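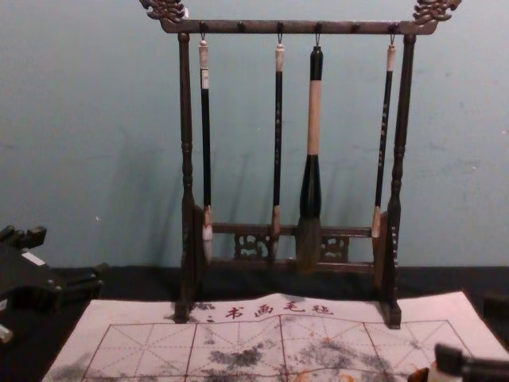 How to Wash, Dry and Hang Your Calligraphy Brushes

If you have just bought your first brushes for Chinese calligraphy, welcome! You are going to have so much fun, and you are also going to ruin a brush at some point (I ruined a lovely one in my first month by leaving it in a cup of ink water overnight). Most of the damage happens after you stop writing, when you're tired and your hands are black and you want tea. This page covers those ten minutes.

What you need

A bowl of cool water, or a sink you don't mind splashing
An old cotton towel or plain paper towels
A brush rack with pegs or hooks
A saucer for the rack to drip into, or some scrap practice paper

Skip the soap for everyday washing. Bottled ink can be stubborn, and if you use it a lot you might want a tiny bit of mild soap now and then, but plain water does the job almost every time.

Before you write

New brushes usually come stiff with a light starch. Stand the bristles in cool water for a few minutes and let them loosen by themselves. Please don't crunch them between your fingers! Hairs snap more easily than you'd think. Once the brush is soft, blot it and load your ink. Do the same quick dampening every time you sit down, even with a brush you've used for years. A dampened brush takes ink more evenly and rinses out much faster later.

Step 1: Get the extra ink off

Use up what's left in the brush on scrap paper. I like to do big, silly horizontal strokes, turning the handle a little each time so every side of the tip gets a go. When the strokes turn gray and scratchy, you're ready for water.

Step 2: Rinse from the top down

Hold the brush with the tip pointing at the floor and let a gentle stream run over the place where the hair meets the handle. That's where ink hides. Press softly with your thumb and first finger, slide toward the tip, and repeat. You'll think you're done, and then you'll squeeze again and out comes another little black cloud. Keep going. I change the water in my bowl 3 times for a medium brush and more for a big one.

Light-colored hair will stain. A gray cast is normal and does no harm, so judge by the water you squeeze out and stop when it runs clear.

Step 3: Blot and shape

Lay the brush on the towel and press – no rubbing, no twisting. Then roll the tip lightly between your fingertips until it comes to a point. If one hair sticks out sideways, dip it again and reshape. Whatever shape it has now is the shape it will dry in, so this is worth a minute of fussing.

Step 4: Hang it up

Slip the loop at the end of the handle over a hook and let the brush hang with its tip down. Water then runs away from the glue inside the handle. Standing a wet brush upright in a jar does the opposite, and after a few months of that the whole head can come out in your hand (ask me how I know).

Leave a gap between brushes so the wet heads don't touch. Big brushes need the most room, both sideways and below, so check that the head clears the tabletop before you let go. If it bumps, the point will dry with a bend in it.

Keep the rack out of direct sun and away from heaters. Thin brushes of mine are usually dry by the next morning. Thick ones can take a couple of days, and a squeeze near the base of the hair will tell you.

If a brush doesn't have a loop

Tie one on with strong cotton thread, or lay the brush flat with its head hanging just past the edge of a shelf.

Rescuing a brush that dried with ink in it

Rest the hair in lukewarm water for half an hour, keeping the water below the handle, then work through Step 2 very slowly. Change the water and soak again if it still feels hard. I've brought back brushes that felt like twigs, and wow, is that satisfying! They may never make a perfect point again, but they're great for practice and for loose, dry-looking strokes.

Putting brushes away

For a longer break, wait until everything is completely dry, then roll the brushes in a bamboo mat and keep them somewhere airy. Leave off the little plastic caps they came with, as those trap moisture.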